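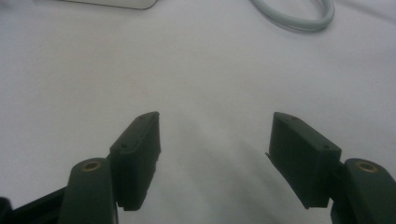 The Foreritz Line

Mimoza had the letter in her coat pocket for most of the winter before she did anything about it, and even then it was only to put it in a different coat. It was from Didier Lebrun, who had been her father's partner in the ferry business back when there was a ferry business, and it said (in that slanting hand of his, all loops) that he was selling the house at Brekden and that there were some boxes of her father's in the loft, and would she like to come and get them or should he take them to the dump.

"You'd think he'd say it nicer," she told Hiếu, who ran the bakery downstairs and heard most things before anyone else did.

"It's nice that he wrote at all," Hiếu said. He was dusting flour off the scales with his sleeve. "How long since you've seen him?"

She had to think. There'd been the funeral, of course, though you can't really be said to see anyone at a funeral, and before that a summer when she was nineteen and sold tickets on the old boat, the Masson, which smelled of diesel and oranges no matter what she was carrying. Didier had been the engineer. He used to come up on deck with his ears black and eat a whole cucumber like a banana.

So in March she took the early bus up the coast, with a cheese bun from Hiếu in a paper bag and another one he'd slipped in underneath for Didier. It rained as far as Drevard and then it gave up, and by the time the bus came round the head of the inlet there was sun on the water and she could see the old landing, or what was left of it, a row of posts with a cormorant on nearly every one. She had forgotten how small it all was. In her memory the crossing took forever, with whole love affairs begun and finished between one side and the other, and now she could see a man on the far shore hanging out his washing and could very nearly have told you the colour of his socks.

Didier was waiting at the gate in a cardigan with the buttons done up wrong. He had shrunk a good deal, but his voice hadn't.

"You've got his chin," he shouted. "Come in, come in, the kettle's been on twice."

There was another man in the kitchen, a tall, tidy fellow of thirty or so who stood up when she came in and bumped his head on the lamp. This was Ákos Kun, who was buying the place. He had driven up to measure for shelves and Didier had kept him there since breakfast with stories, and he had the slightly glazed but willing look of somebody who's been told how a bilge pump works.

"I can come back," said Ákos.

"You can carry boxes," said Didier, and that settled that.

There were four of them and they were heavy. Ákos passed them down through the hatch and Mimoza took them on her shoulder, and Didier stood at the bottom of the ladder giving directions that neither of them could follow. Then they put them on the kitchen table and had their tea, because Didier wouldn't hear of anything being opened on an empty stomach, and he ate his cheese bun very slowly and asked twice for the name of the baker.

The first three boxes were accounts. Every fare her father had ever taken was in there, in pencil, year upon year of the Foreritz Line (it had been one boat, but he'd liked the sound of a line), with the weather noted in the margin and now and then a remark. Fog, no one. Bride and party, all sick. In the August of her ticket-selling summer he'd written, M. gave back too much change again, 43 cents, said nothing, and she laughed until she had to put her cup down.

"He knew?"

"Course he knew. He made it up out of his own pocket so I wouldn't see it in the till." Didier wiped the crumbs off his chin. "I did see it, mind you. I was making it up out of mine."

They looked at each other across the accounts.

"So some nights you'd have been over," said Ákos, who'd got interested in spite of himself.

"Some nights we were over," Didier agreed. "We never could work out why."

The last box had the ship's bell in it, wrapped in her father's good jumper, and under the bell a bundle of letters from a Mathis Ferrand, whom Mimoza had never heard of. She looked up, and Didier had gone rather pink.

"He wanted to buy us out," he said. "Offered every spring for 10 years. Your dad always wrote back no, and then they'd got into the habit of it, and by the end they were mostly writing about tomatoes. I should have told Mathis when your father died. I meant to. I didn't know how you'd put it."

"Is he still alive?"

"He's over there," said Didier, and pointed out of the window and across the water, to where the man had finished with his washing and was carrying the basket in.

Ákos had a dinghy on the roof of his car. It seemed he'd brought it along on the chance of a calm afternoon, and it would take three if nobody minded getting their knees wet. Didier went to find his boots. Mimoza wrapped the bell up again, then thought better of it and tucked it under her arm as it was, and all the way down the path to the landing it rang a little whenever she stepped off the level.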